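Vemach Trera Perforated Work Table, White

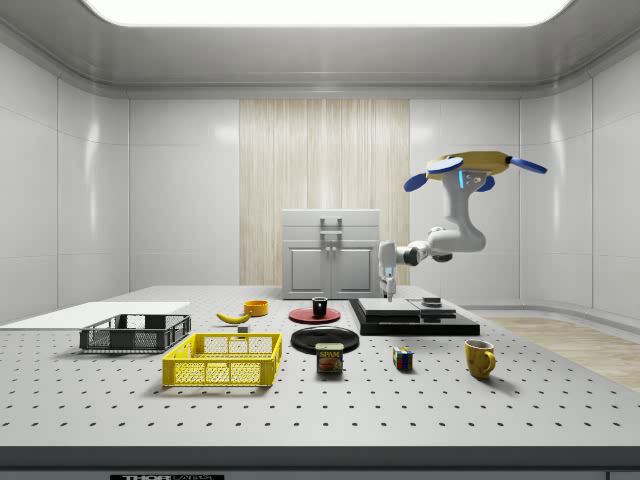

Large white perforated table, rendered view with white cabinet behind.

Product group: Workshop furniture / Tables
Maker: Vemach, Cemalstead
Order name: Trera

The Trera is a work table for people who need to fix things down, take them off again and put them somewhere else. The top is perforated over the full working area, so you can set pegs, stops and small clamps where the job needs them. Our customers use it for gluing frames, for sanding, for packing spare parts and also for repair of bicycles wheels.

Top and holes
The top is steel with a white powder coat. The holes are 16 mm in diameter, with a distance of 40 mm from center to center. The edges of the holes are rounded before coating, so a cloth does not get caught on them when you wipe the table. Pegs from the older Gilani table have the same diameter and can be used further.

Load
The table carries 2,000 N when the load is spread over the top. Please do not put the full load on one corner. For heavy vises we recommend the support plate, which is mounted from below with four screws.

Legs and leveling
Each leg has an adjustable foot with 5 cm of travel. Set the table in its final place first, then turn the feet by hand until it stands without rocking, and tighten the lock nut with a wrench. On a soft floor, check the level again after one week.

What is in the delivery
Table top, four legs, two cross bars, bag with screws, hex key, printed instructions. Pegs and clamps are ordered separately.

Cleaning
Use warm water and a little dish soap. Solvents make the coating dull with time. Dust and chips fall through the holes to the floor, so many customers order the catch tray, which slides in under the top from the front side.

Questions we often receive

Can two tables be joined?
Yes, with the joining kit. The hole pattern continues over the joint without a step in the distance.

Is the top available in gray?
At the moment only white. Gray is planned for May.

Can I drill more holes myself?
It is possible, but the bare steel must be painted right away, and the warranty for the coating is then not valid.

Do you deliver the table assembled?
No, it comes flat in two packages. Two persons should lift the top.

For spare parts and special sizes please write to Rupert Mösli in our sales office and mention the order name.

Page updated 22 Feb 2022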